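Wondimu Belay

Wondimu Belay is a singer, songwriter and player of the krar, the Ethiopian lyre. He is known for slow songs in which the krar is joined by acoustic guitar and double bass, and for his long work with the small label Gavness. He has published two studio albums, Droto and Ruangrit, and one live recording.

Early life

Belay grew up in a family where church singing was part of every week. His mother sang in a choir and his grandfather repaired string instruments. He received his first krar at the age of nine, and for several years he played it only at home. As a teenager he began to listen to British and American folk records, which an older cousin had brought back from his studies abroad. In later interviews he named these records as the reason he started to write in English also, although he still writes most of his melodies first with Amharic words and changes the language afterwards.

Career

Belay's first public concerts were in cafés and at student evenings, usually alone. He then played for three years in the quartet Vimix, which mixed dance rhythms with traditional scales. The group made one short record, sold only at concerts, in an edition of 200 copies. It separated after a disagreement about whether to use a drum machine on stage. Belay was against it.

After this he returned to solo work and signed with Gavness. The label was at that time releasing mainly piano music, and he was its first singer. His album Droto was recorded in a former school building, with all musicians in one room and almost no later additions. The opening song, "Letter to the Lower Town", was played often on late evening radio programmes and is still the song with which he usually closes his concerts.

Ruangrit followed after a long pause, during which Belay taught krar and had problems with his left hand. The album is quieter than the first. It contains nine songs and two instrumental pieces, and on four of the songs he does not play at all, but only sings.

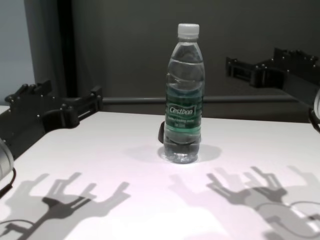 Musical style

Most of Belay's songs use one of the traditional pentatonic scales, but the bass lines often go outside the scale, and this gives the songs a slightly uncertain colour. He plays a six-string krar with nylon strings and prefers to pluck single notes. Strumming is heard only in a few faster songs from the first album. His voice is a light baritone. He rarely sings loudly, and he has said that he learned this from practising in a flat with thin walls.

His texts speak mostly about letters, travel by bus, and relatives who live far away. Choruses are short and sometimes missing completely.

Reception

Reviewers received Droto warmly, especially for the bass playing and the natural sound of the room. Opinions on Ruangrit were more divided. Some writers found it too even in tempo, while others considered the second half of the album his best work. The instrumental piece "Ninety-Six Steps" (on the sleeve written as "96 Steps") has been taken up by several young krar players and is often heard at student concerts.

Recent activity

A live recording, Evening at the Mill, was released in April 2026. It includes two new songs and a version of "Letter to the Lower Town" sung entirely in Amharic. A series of small concerts was announced to begin in May, with a guitarist and a bass player.

Discography

Droto (studio album, Gavness)
Ruangrit (studio album, Gavness)
Evening at the Mill (live album, Gavness)

With Vimix: Vimix (EP, own release)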